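# The Bread Room at Lendholm

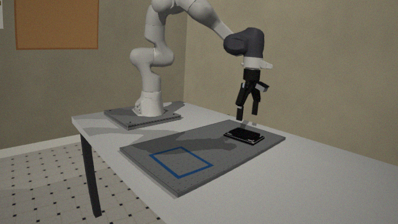

When I moved to Lendholm, I did not know that a town of this size could have its own bakery school. It has one, and it is older than the railway station. The school takes seven students in August and teaches them for a winter and a spring, and after this they go home and open shops, or they marry another baker, which I am told happens often.

Florencio Aguirre teaches the dark loaves. He came from the north with two suitcases and a jar of rye starter wrapped in a wool sock, and he still feeds that starter before he drinks his own coffee. His lessons begin at 3 in the morning. I asked if I could come later, at six perhaps, and he answered that at six I would see only bread.

So I came at 3. The street was black and the bread room was already bright. The students were shaping dough with very little talking, and I had the feeling I had entered a church in my wet boots. Aguirre walked behind them and touched a loaf with one finger now and then. When he did not like what he felt, he made a small noise with his tongue, and the student began again.

"In my first month I heard this noise in my sleep," said Wendy Treloar, who finished the course two winters ago and now owns Escobar, the bakery beside the ferry. The name belonged to the shoe shop which was there before. She kept the sign, as a new one would have cost her 427 dollars and she needed a mixer more.

Treloar sells a round loaf with caraway and a little molasses. The flavour is deep and slightly sour, and the crust makes your jaw work. Older customers buy a half and ask for it unsliced. Younger people want it for toast. She does not mind, but she asks everyone to wait until the next day before cutting it, and she says this with such a serious face that I obeyed her. The second day was better. The third day, with cold butter and salt, was the best of all.

In my own country we eat white bread, fresh, several times in a day, and what is left in the evening goes to the chickens. To plan bread for the day after tomorrow was a strange idea to me. Now I have a linen bag on a hook behind the kitchen door, like my neighbours, and I get nervous when it is flat.

The school will teach anybody with a good back and a warm coat. The fee includes flour, a room over the post office and as many failed loaves as you can carry. My neighbour's daughter has applied for the coming winter. She practises on Sunday dough in their garage, and the smell comes over the fence before I am awake.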